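Search all rooms and houses
Enter a keyword
Go

Holtden Lock House, Unit 3: Specification and Conditions of Stay

2026-03-02, by Gion Eberhard

The Lock House is a self-contained holiday let for two adults on the east bank of the Troltitz canal, next to the lower gate at Holtden. It is a single-story brick building, originally the lock keeper's office, converted to overnight use by Isovel. Unit 3 is the property reference and should be quoted in all correspondence.

Layout. One main room with a double bed (63 by 79 inches), a fixed table and two chairs. A separate shower room is reached through the door to the left of the bed. The kitchenette has a two-ring induction hob, a sink and an under-counter refrigerator. There is no oven. Ceiling height is 7 feet 6 inches in the main room and 6 feet 4 inches in the shower room. Guests taller than that should consider Unit 5.

Heating and hot water. Electric underfloor heating throughout, controlled from the panel by the front door. The panel accepts settings between 59 and 73 degrees Fahrenheit. Response is slow; allow two hours for a change to take effect. The water heater is rated for two consecutive showers and recovers in 40 minutes.

Glazing. All windows facing the water are triple-glazed and fixed shut. Ventilation is by a roof vent with a rain sensor. The vent closes automatically and must be reopened by hand from the switch above the bed.

Noise. The lock operates from 7 a.m. to 9 p.m. in July and until 6 p.m. in other months. Gate movements can be heard inside. Commercial traffic has priority and may pass outside these hours.

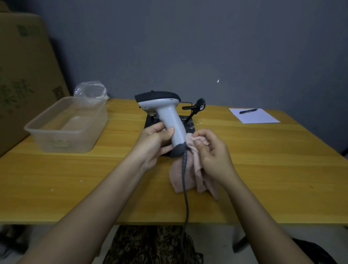 Access. Check-in is at the Piątek ferry office, 700 yards south of the house on the same bank. The office issues one door card per guest. Bring the booking confirmation, printed or on a phone, together with photo identification. Check-in is open from 3 p.m. to 8 p.m. Later arrivals must be arranged the day before. A lost card is charged at $25.

The towpath between the office and the house is paved and level but unlit for the last stretch. Vehicles are not permitted on it. Luggage carts are kept behind the office and should be returned there the same evening. The nearest parking is the Holtden public lot, which charges by the day.

Step count and accessibility. Two steps up to the front door, each 7 inches high, with a handrail on the right. The shower has a raised tray. The unit is not suitable for wheelchair users.

Children and animals. The bank has no fence on the lock side. Children under 12 are not accepted. One dog up to 33 pounds may be brought by prior agreement.

Supplied: bed linen, two towels per guest, dish soap, coffee filters. Not supplied: beach towels, firewood, laundry facilities.

Minimum stay is two nights, or four in July. Cancellation is free up to 21 days before arrival. After that the first night is retained. Boats may not be moored at the house under any circumstances; the wall is reserved for vessels waiting for the gate.

Booking reference for this property: HLH 3566

Contact: Isovel bookings desk, extension 223 | © 2026 Isovel | Back to top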